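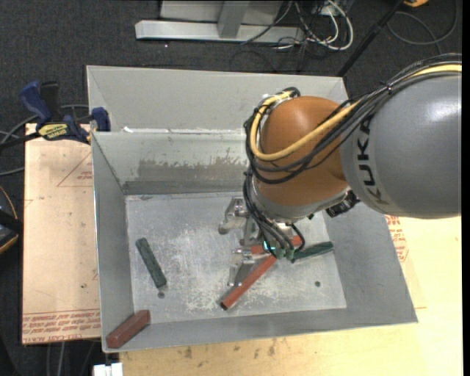 Department of Religion and Public Life, Grera University

4.2 Do advisory councils change what gets decided?

Much of the writing on faith-based advisory councils starts from the claim that a seat at the table brings influence. We are not convinced. The claim rests mostly on interviews with people who held those seats, and council members have every reason to believe their time was well spent. Mosetti, the most cited case, is a good place to test it, as the city kept full minutes and published its budget drafts before and after each council session.

We coded 800 agenda items from the Mosetti council and matched them to later action by the city. In 67 cases the council made a clear request that differed from the draft already in circulation. The rest were endorsements, prayers, words of thanks, or requests for something the mayor's office had already announced. Earlier studies counted these as "successful consultations," and their high success rates come almost entirely from that choice.

Of the 67 real requests, 20 were followed by a change in the direction the council wanted. Even this number should be read with care. Several of the changes had support from business groups and tenant unions that lobbied separately, and the minutes give no way to tell whose call was returned first. Figure 2 in the Skerkier report shows a much steeper line, but its authors dropped every request that was still pending when their study closed. We kept those in and treated them as not granted.

A common reply is that councils matter in softer ways: they build trust, they give smaller congregations a hearing, they calm tempers before a vote. This may be so. The survey usually offered as proof was handed out at council breakfasts, and we would not expect angry people to be at the breakfast. The Gaber survey used a mailed form and found no difference in trust between members of congregations with a seat and members of those without one. It has been cited far less often.

We also looked at who sat on the council. Seats went mainly to large congregations that already had working ties to city hall. Two small congregations joined in February of the council's second year and both had left by its end. The minutes record no reason.

None of this shows that such councils are useless to the officials who create them. A mayor who can point to a row of clergy at a press event has gained something, whether or not the budget moves. Our measure does not capture that gain, and Section 5 takes it up using campaign mailings.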